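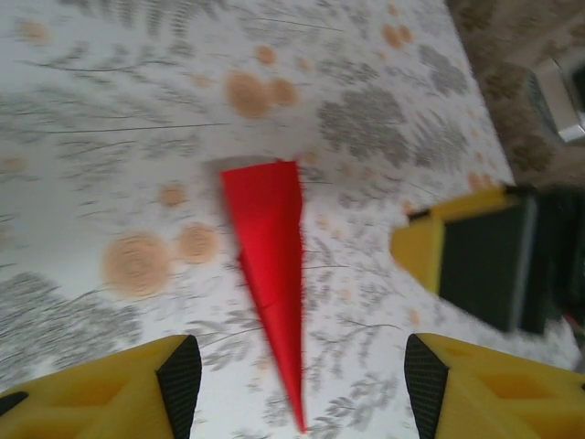
A long red wedge, wide at one end and narrowed to a sharp point, on a gray botanical print.

The Square Comes Back to the Table
May 21, 2021

Tirska began selling plain squares for table folding last September. The shop, on the main street in Oncombe, had ordered 300 packs and expected them to last through the winter. They were gone in five weeks. By spring the count stood at 2,380 packs, almost all of them in solid colors, and red was ahead of everything else.

The squares come in paper, light card and cotton. Paper takes a crease with a fingernail. Card needs a ruler or the back of a spoon, and it tends to crack along the line if it is folded against the grain. Cotton has to be ironed first, and even then it will not hold a narrow shape for long unless it has been starched.

Most buyers start with the wedge. Two sides are brought in to meet along the diagonal, then brought in again, until the sheet is a slim triangle with several layers at the tip. The trouble is in those layers. A first fold that is off by the width of a pencil line will show at the edge as a small step, and pressing harder does not fix it. It has to be opened and done over.
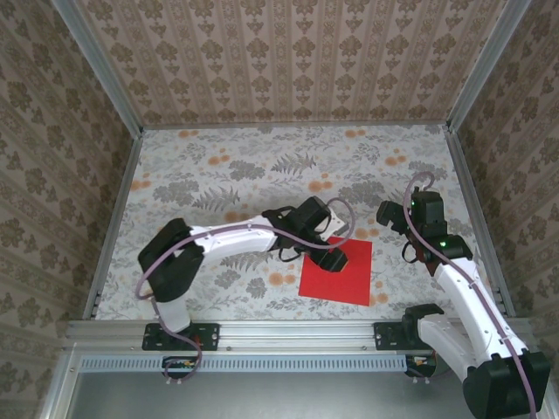 A square red sheet lies flat on a tabletop printed with fern fronds and small orange blossom-like dots. The wallpaper is a brown damask on beige.

Color matters more than people expect. On a patterned surface a printed square gets lost, and the folds with it. Bright red on pale gray stays easy to read from across a room.

Yin, the shop's supplier, cuts its squares by machine and leaves the edges raw. Ploto sells a heavier version with a scored center line. Tirska carries both and keeps an open pack of each on the counter for customers to try. Spoiled sheets go in a basket by the door, free to anyone who wants them for practice.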